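Setting Up and Loading the Bins

Section 4 of the Mavatstead Shelf and Counter Storage Guide

This section covers placing the open bins on a counter or table, sorting toiletries into them, and keeping the labels readable. Complete Section 3 (unpacking and washing the bins) before you start. The bins must be fully dry before anything is put in them.

4.1 What you need

The large bin with the shallow, rounded rim
The small ribbed tray
The tall bin with the handle cutout
A soft cloth
A marker or label tape
The items you plan to store

The large bin is sold in cream and in white. The small tray and the tall bin are sold in yellow, gray, and clear. All colors of the same size are interchangeable, and the steps below are the same for each.

4.2 Placing the bins

1. Clear a flat surface at least 100 cm wide. Wipe it and let it dry.

2. Set the large bin on the left. Leave a gap behind it for your fingers so you can lift it from both sides.

3. Set the small tray to the right of the large bin, with the ribbed wall toward you. The two rims may touch. They do not lock together.

4. Set the tall bin at the far right, with the handle cutout toward the back.

Note: If you are left-handed, you may reverse the order. Keep the tall bin at the outside end in either case, or it will block your reach into the small tray.

Caution: Do not place the bins on a stove top, a radiator cover, or a windowsill that gets direct afternoon sun. The plastic may warp.

4.3 Sorting tubes before loading

1. Gather all squeeze tubes and check that each cap is closed tight. A cap that clicks should click. A screw cap should stop turning.

2. Wipe the cap and the neck with the cloth.

3. Read the front of each tube and decide which group it belongs to: face, hands and body, teeth, or hair.

4. Put tubes you can't identify to one side. Deal with them last.

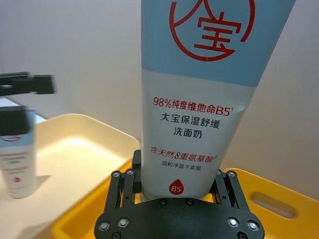 Product names are the best guide to sorting, and color is the worst. Many face and hand products come in the same pale blues and whites, and two tubes of one brand can look nearly alike on the counter. Look for the line that names the product type. On the blue and white 大宝 tube, for instance, the large red line reads 98%纯度维他命B5, which tells you about an ingredient, while the word you need for sorting is the short gray line 洗面奶, facial cleanser. If the label is in a language not everyone in the home reads, write the group name on a strip of label tape and stick it near the cap. Do not cover the expiration date or the directions.

Note: Customers who use our Đồng label sheets can cut them to fit a tube. The sheets peel off most smooth plastic without leaving glue behind. Test a corner first on soft tubes, which crease when squeezed and can lift the label.

4.4 Loading the large bin

The large bin is for upright items: tubes, bottles, and anything too tall for the tray.

1. Start with the tallest items and place them along the back wall.

2. Stand tubes on their caps if the caps are flat and wide enough. If a tube has a narrow or rounded cap, lean it in a corner where two walls can support it.

3. Turn every tube so the front of the label faces you.

4. Place shorter items in front.

5. Stop when you can still slide two fingers between items. A bin packed tighter than this is hard to use, and tubes come out in pairs.

Note: A half-empty tube will bend and fall over. Squeeze the contents down toward the cap before you stand it up.

Caution: Do not store razors, scissors, or tweezers loose among the tubes. Use a closed case.

4.5 Loading the small tray

The small tray is for boxed items such as soap, cream in cartons, cotton pads, and sample packs.

1. Keep each item in its carton until you need it.

2. Stand the cartons on end, tallest at the back.

3. Put a shorter carton in front of a taller one so the tops of both can be seen.

4. Leave room at one end for your fingers.

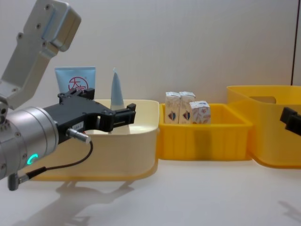 5. When you open a carton, move it to the front of the tray. Finish it before opening another of the same kind.

6. Flatten and recycle empty cartons. Do not put them back in the tray as spacers.

Caution: Cardboard takes up water from a damp tray. If the tray sits beside a sink, dry the bottom before you return the cartons.

4.6 Loading the tall bin

Use the tall bin for refills, spare rolls, folded washcloths, and other things you don't reach for daily. Heavy refills go on the bottom. Keep the contents below the handle cutout so your hand can pass through it.

Do not load the tall bin past 11 pounds. To move a full bin, put one hand through the cutout and the other under the opposite end. Never lift it by the cutout alone.

4.7 Checking your work

Take out one item from each bin and put it back using one hand. If the bin slides, the surface is wet or the bin is too light at the bottom. If other items fall, remove something or move a taller item to the back.

4.8 Upkeep

Once a month, empty the large bin and wipe the bottom. Cream and cleanser collect under the caps and turn sticky. Warm water and dish soap will remove both. Do not use bleach on colored bins.

Check expiration dates in June and December.

Replacement small trays are part number 165. Replacement tall bins are part number 633. Both can be ordered from the Flarnham parts counter or from any Enell dealer. Have the color name ready when you order. It is molded into the underside of each bin, next to the size mark.

Go to Section 5 for under-sink and closet shelf layouts.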